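# Session 3: Washing Up a Saucepan Without Ruining It

Home Skills, Sornham Adult Learning - bring this sheet back on Saturday, please, with your scribbles on it.

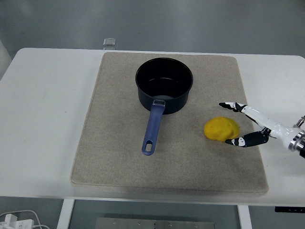

**Should a dark-coated pan go straight from the stove into the sink?**

Let it cool on a folded towel or a trivet first. Cold water on a very hot pan can warp the base, and a warped base never sits flat on the burner again. Ten minutes is usually plenty for a small pan, a bit longer for a heavy one.

## What we covered last time

We spent most of session 2 on knives and cutting boards, and a few of you stayed behind to ask about pans, so I've moved the pans up a week. The Skultascombe group did the same last May and it worked out nicely, although they ran over and had to rush the drying part. We'll try to keep to 40 minutes of talk and then get our sleeves rolled up.

## Setting up

A saucepan wants a bit of elbow room. Put something soft under it if you're working away from the sink - a felt mat like the beige one on the white table will do very well for the dry part of the lesson, checking the pan over and practicing your grip. Once there's water involved, swap to a dish towel. Felt drinks up suds and takes forever to dry, as I learned at some cost to my own sewing table.

Turn the handle toward you, or a little to one side, so your free hand can steady the pan.

## The wash

1. Scrape out leftovers with a wooden or silicone spoon.
2. Fill with warm water to just above the food line, add a small squirt of dish soap, and leave it be while you wash the glasses.
3. Wipe the inside wall in circles from the rim down, then do the bottom.
4. Go slowly over the corner where the wall meets the bottom. Milk and oatmeal love to hide in there, and it's the spot I check first when I come around!
5. Wash the outside, the base and the whole handle.
6. Rinse twice and dry right away.

Keep steel wool and scouring powder well away from any coated pan. If something is really stuck, soak it again with a spoonful of baking soda and go have your coffee.

## Handles

Everyone forgets the handle (I do too, on a tired evening). Grease collects where it joins the body, and if there's a bracket there, an old toothbrush gets into it better than any cloth. A hanging hole needs a quick poke through as well. While you're at it, give the handle a gentle wiggle. Any looseness should be dealt with before the pan is next full of soup.

## For next time

Read page 11 of the McKinnon booklet, the part on limescale, and try the vinegar soak at home if you have a kettle that needs it. Page 69 has the blank cleaning chart. Spare copies are in the Patix folder by the door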